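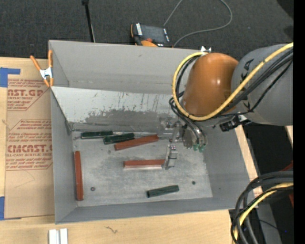 About Grullex

Grullex supplies plain building blocks, sorting bins and worktables to nurseries, schools and craft rooms. We started in a rented unit on the Almont estate and are still there, although we now have the unit next door as well.

What we sell

Bar-shaped blocks are the main part of the business. They come in a small range of colours, with reddish-brown and dark green the two that customers reorder most. You can buy them in sets of 50 or as single colours. We also sell open-topped bins in grey. The sides flare outwards, so you can reach in easily and see what is at the bottom. Bins get scuffed and scratched with use and we don't treat that as a fault. Ours stay in service for years.

The Irnico range of tables was added later. These have light wooden tops and come flat-packed, with the legs in a separate carton.

Returns and repairs

Schools can send back mixed or incomplete sets at the end of term. We sort the blocks by colour, put aside any that are chipped and make the rest up into sets again. Last year we handled roughly 2,000 returned blocks this way. Made-up sets are sold at a lower price - please ask, as they are not in the catalogue.

Where we are

Unit 56, Almont Trading Estate. The trade counter is open from 9am to 4pm and there is parking at the back. Larger orders are delivered by Jayawardena Haulage, who will ring before they set off. We close for stocktaking in September, and orders placed then go out when we reopen.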